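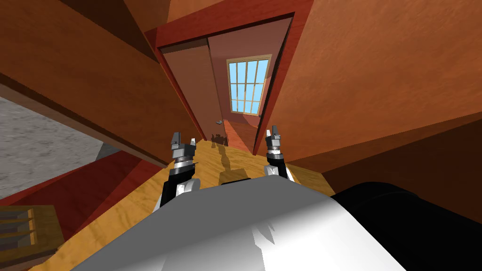 Preguntas frecuentes sobre el disco nuevo y la gira

Soy Nhi Kiều, canto y toco el teclado en Golanier, y contesto yo misma el correo del grupo. Como me llegan siempre las mismas dudas, las he ido juntando por aquí (perdonad el desorden, voy añadiendo cosas cuando me acuerdo).

¿Cuándo sale el disco?
¡En febrero! Se llama Nanmont y lleva 11 canciones. La edición en vinilo tiene 12, con una toma acústica de «Clirnton» que grabamos a las tantas de la noche y que al principio no pensaba enseñar a nadie.

¿Puedo escuchar algo antes?
Sí, «Clirnton» ya está en todas las plataformas. Habrá otro adelanto, pero Hiếu y yo seguimos discutiendo cuál. Él quiere la lenta y yo la rápida, como siempre.

¿Quién toca en el disco?
Hiếu Đồng se ocupa de las guitarras, el bajo y casi todas las baterías. Yo canto, toco los teclados y hago unas palmas bastante dignas en la pista cuatro. Las cuerdas son de unas amigas del conservatorio que vinieron una tarde y acabaron quedándose a cenar.

¿Cuántas copias hay en vinilo?
715, numeradas a mano. De esas, 589 se venden en la web y el resto nos lo llevamos a los conciertos. No sé todavía si habrá segunda tirada, así que no os puedo prometer nada.

¿Me podéis guardar un número concreto?
Ay, no. Lo intentamos con el EP y fue un lío tremendo de hojas de cálculo. Se envían por orden de pedido.

¿Dónde empieza la gira?
En la sala MacRitchie, a las nueve de la noche, con puertas a las ocho. Las demás ciudades las iremos anunciando en el boletín antes que en redes.

¿Pueden entrar menores?
Depende de cada sala. En la MacRitchie sí, acompañados de un adulto. Para las otras, mirad la página de entradas de vuestra ciudad.

¿Vais a tocar las canciones viejas?
¡Claro! Unas cuantas caen seguro. «Marea baja» la hemos cambiado de tono, que mi voz ya no es la de antes y sufría yo más que el público.

Compré la entrada y no me ha llegado el correo, ¿qué hago?
Mira primero en spam. Si no está, escríbeme con el nombre que pusiste en la compra y lo busco. Suelo contestar por las mañanas, después del café.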